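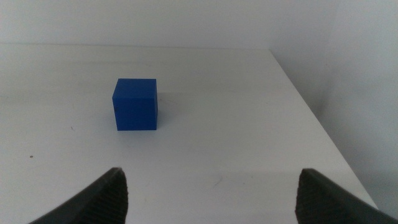

The Grarska contract called for 600 accepted episodes of one task: approach the blue block, close, lift, hold, set down, release. Meirion Gough had taken the evening shift since November, and by the middle of December he had stopped thinking of it as a task at all. It was a rhythm in the forearms.

He reset the arm to its start pose and checked the wrist view on the left monitor. Block ahead and slightly left, fingers open, white table, white wall. He pressed the pedal and the recording light came on.

Approach. The Sekik controller had a slight lag on rotation, so he led each turn by a little and let the arm catch up. Close. Lift. Hold for the tone. Set down. Release. He pressed the pedal again and typed a 1 for accepted.

The review software, which everyone called Vidal after the directory it lived in, scored every episode overnight. It flagged jerks, stalls and dropped blocks. In the morning it produced a table with a row for each operator. Meirion's row was usually short. This morning it had contained 38 flags, all with the same code, and the code was not in the manual.

He had written to Kuvovard, who maintained the software, and got an answer at 4:20.

"Code 8 is operator signature," it said. "The policy trained on your episodes can be told apart from the others. It pauses before closing. Please vary your approach."

He had not known that he paused. He pulled up an old episode and stepped through it. The fingers came down on either side of the block, stopped, and then closed. He opened another and found the same stop. The length hardly changed between them.

On the right monitor he loaded the policy's own run from the previous night, recorded with the lab locked and the lights on a timer. The arm went out over the table, lowered itself and waited. Then it closed.

He watched it twice. His father had set fence posts that way, hands around the wood, a breath, and then the lift. Meirion had carried the other end for most of one summer and had been told to wait for it.

He reset the arm. The block was where he had put it, with the small dark speck low on its left side. He pressed the pedal, went out over the table and closed without stopping. The grip was off center and the block turned a few degrees as it rose — within tolerance. He held for the tone, set it down, released, and typed a 1.

The next one he did the old way. He typed a 1 for that too, and reset the arm.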